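Forum > Vegetable Garden > Seed Saving

Seeds in drawers or in jars?

pomare_bean
I save seeds since two seasons and my envelopes are now a big mess. In August I will have again many beans and also my Nesum tomatoes. I am thinking to use small clear drawers, the kind that people buy for screws. Does anybody keep seeds in this way? I worry mostly about humidity, because our kitchen was at 73% last summer.

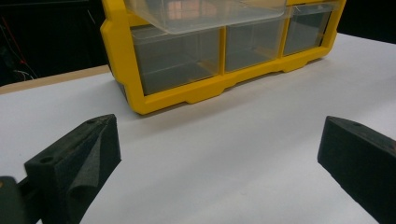

Re: Seeds in drawers or in jars?

irken_hill
Please don't. Drawers of this type do not close tight. I lost a full year of onion seed like this. Glass jars with a rubber ring, in the fridge, and finished.

Re: Seeds in drawers or in jars?

cakar22
I disagree a little. Onion seed is short-lived in any storage, so it is not a fair test. My beans and squash stay in drawers in a cool bedroom, and after three years over 10 seeds from each dozen still come up. For tomatoes I would put paper envelopes inside the drawers, with the year written on them.

Re: Seeds in drawers or in jars?

pomare_bean
Thank you both. I think I will do the mix: onion, leek and parsnip to the fridge in jars, beans in the drawers. The handle is useful for me, I can carry everything to the balcony when I sow.

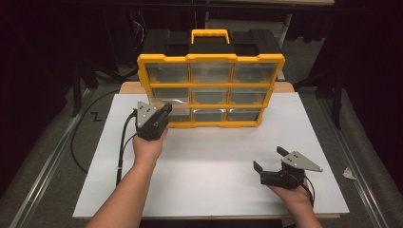
Yellow organizer with clear drawers, standing up

irken_hill
Fine for beans. But dry them longer than you think! If you can still mark one with your fingernail, wait another week.

Recent threads
Pomare pole beans, when to pick for seed?
Cakar peppers crossed with my hot ones
Mold on squash seeds (2,665 views)

This forum uses cookies to keep you logged in. Accept | Settings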